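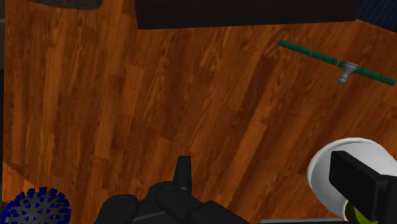 Plank floor, reddish brown with darker grain and knots

Squeaky boards in the hallway, worse every September?

Posted by Petine

Hello everyone, and thank you in advance for reading all this, I do tend to go on. We moved into my late aunt's house in the spring and the wood floors were the thing we fell in love with (well, that and the porch!). All summer they were quiet as can be. Now that the evenings are cooler, the hallway has started to squeak, and there is one spot outside the baby's room that sounds like a duck every single time I step on it. My husband says to leave it alone until winter and see. My mother says to sprinkle talcum powder in the cracks, which she swears her own mother did. I can't get underneath because the ceiling below is finished plaster and I really don't want to open it up. Is there anything I can do from the top without ruining the finish? I have 50 dollars set aside for this and a fair amount of patience, at least until nap time.

Flumel

Just put a rug over it. We did and you hardly hear it anymore.

Prasert Chuensuk

Hi Petine, and congratulations on the house and the little one! Your mother is right, or at least she is right to start there. Dry powder works its way between the boards and stops the edges rubbing, and you can't do much harm with it. Wait until the baby is up, brush a little talc or powdered graphite into the seams around the noisy spot (talc if your floor is light, graphite makes a mess on anything pale), lay an old towel over it and walk back and forth for a while. Then wipe up what's left, because powder on a finished floor is slippery and you'll be carrying a baby across it.

If it comes back, the board is probably moving up and down on its nail. There are kits sold for fixing this from above, with screws that are scored so the head snaps off below the surface. You need to find the joist first. I did our upstairs landing with one, and it took 2 tries before I hit wood, so go slowly, and check that no pipes or wires run under there. The little hole takes a dab of matching filler.

One more thing, get a cheap humidity gauge and set it in the hall. Our house is more than 7 decades old and the floors talk every time the furnace comes on for the season. A pan of water near the register helped some, a real humidifier helped a lot more.

Petine

Thank you both! Trying the talc tomorrow at 5, after her nap. I'll keep the rug in mind too, Flumel, there's one in the attic that might fit.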